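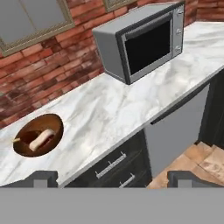 Kitchen robot software: tips before you trust the planner

Vason says its planner handles any kitchen. I have my doubts – try these first.

Move the bowl between runs. A planner that only works with the bowl in one spot has memorized your counter.

Don't go by the simulator score. Ferkirell passed 788 of 1083 simulated runs for me, and I still wouldn't let it near real dishes.

Cap arm speed at 70 percent while testing new code.

Check how it sees dark glass and shiny knobs. Microwave doors fool plenty of depth software.

Save the logs from the last 2 versions. Updates break things – the release notes won't say so.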